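Bed frame rail height with a thick mattress

tarnhill
June 11, 2020
Has anyone put a 13 inch mattress on the Selto frame? The gray one with the upholstered side rails. Mine arrives in July and I don't want to end up climbing into bed.

mopsy_k
We have a thick one on ours. The top sits well above the nightstand and I got used to it in a week.
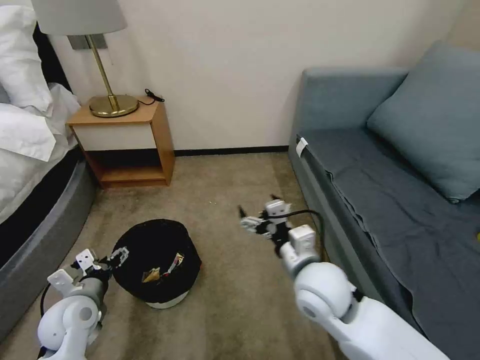

Gray side rail, white bedding, nightstand next to it

oldpine5
Disagree with mopsy_k. I had the same setup and sent the mattress back. Getting up at night hurt my knees. Get a thinner one.

tarnhill
How much was the return?

oldpine5
They kept 18 dollars for pickup.

mopsy_k
Or lower the slats. The Selto has two settings and the low one helped my husband.

oldpine5
Mine only had one set of holes. Might be an older version.

tarnhill
I'll check the holes before I order anything else.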